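The Katholm Bread Knife

We get asked about this knife more than anything else in the shop, so it seemed only right to give it a proper page of its own. If you bake at home, or if you just have a good bakery down the street and a drawer full of knives that squash everything they touch, pull up a chair and have a read.

The Katholm is a long serrated knife with a rounded tip and a beech handle, made for us by the Pinari workshop. We've been selling their paring knives for years (the little one with the red handle has a following all its own!) and kept pestering them for a bread knife until they gave in. The first batch arrived in February, 53 of them in a wooden crate that we still use for holding the door open, and they were gone before we'd finished putting the price tags on.

What people seem to love is the shape of the teeth. They're wide and fairly shallow, with soft points, so the blade slides into a hard crust instead of ripping at it, and you end up with a lot less of your loaf on the floor. It does a lovely job on sourdough and on seeded rye, and it's gentle enough for brioche that's still a touch warm, though you really should let it cool – we never do either. It will also handle a ripe tomato, a melon, a pineapple and the top of a layer cake.

The blade is 3 mm thick at the spine, which is on the sturdy side, and you'll feel that when you pick it up. Some of our customers who are used to very light knives found it a bit much at first. Babak Amini, who bakes for our Saturday table, thought so too, and went back to his old knife for a week before coming in to buy a second Katholm for his mother. If you have small hands, do come and try one in the shop before you order.

The handle is oiled beech with three brass pins. It comes a little pale and darkens with use. Wipe it with a damp cloth, dry it right away, and rub in some Tabrizi wood oil every couple of months, or whenever it starts to look thirsty. Please keep it out of the dishwasher. We say this to everybody, and every year a few gray, fuzzy handles come back to us anyway. We can sand and re-oil those for you at the counter while you wait.

Sharpening is easier than you'd think, with a thin tapered rod and some patience. If you'd rather leave it to someone else, Jamshid Shahbazi sharpens serrated blades for us and will do any Katholm free of charge the first time. Just put a note in the box with your name and phone number – a surprising number of knives turn up without one.

The knife ships in a plain cardboard sleeve with a cork strip over the teeth. Hang on to the sleeve if your knives live in a drawer. Left-handed versions can be ordered from the workshop and take a few weeks longer, at the same price as the regular one.

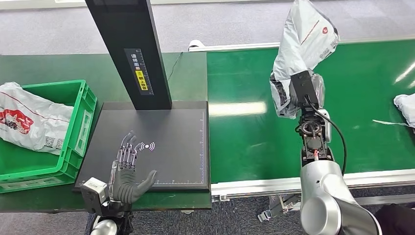

Left-handed orders can't be changed once the workshop has started on them, so do double-check before you send yours in. Gift wrapping is available on both versions, in brown paper with cotton string.

Related items
Pinari Paring Knife, Red Handle
Tabrizi Wood Oil, Small Bottle
Petard End-Grain Bread Board
Tapered Sharpening Rod
Linen Bread Bag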